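# 两款夹爪，一台腕部相机：Clovadico 测试间访谈

2025年4月，Clovadico 的测试间刚做完一轮夹爪对比。 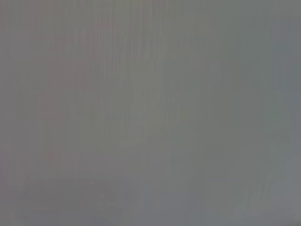

按测试工程师的说法，选夹爪之前得先定相机，顺序反了要返工。团队起初只打算比 Fukberg 和 Begay 两款二指夹爪，后来发现腕部相机的最近对焦距离对结果影响更大。“夹爪的行程、夹持力，手册上都有。贴近物体以后画面还能不能用，手册上不写。”

两款夹爪装在同一条机械臂上，控制器统一用 Claline，抓取动作一共录了2,525次。Fukberg 闭合快，指尖短，相机离工件也近，最后一段基本靠不上视觉。Begay 的手指长出20毫米，画面好一些，但夹薄片时指尖会偏。

问到画面糊成一片灰时怎么处理，他回答得很直接：“不用它。清晰度低于阈值，控制器就切到力反馈，按最后一次可靠的位姿往下走。”阈值调了2轮，第一轮设得太严，机械臂经常停在半路等图像。

相机支架也改过。原来的支架与法兰平行，现在往外倾斜，线缆改从背面走。“倾斜以后标定要重做，一次56分钟，这个时间省不掉。”

他目前倾向 Begay，理由是换指方便，备件到货也快。Fukberg 没有退回去，留在另一个工位上抓纸盒，那里不需要近距离图像。

下一步是换一颗近焦镜头，用同一批工件再跑一遍。照明暂时不动，“一次只改一样，不然数据没法比”。镜头还没到货，测试排期也就没有定。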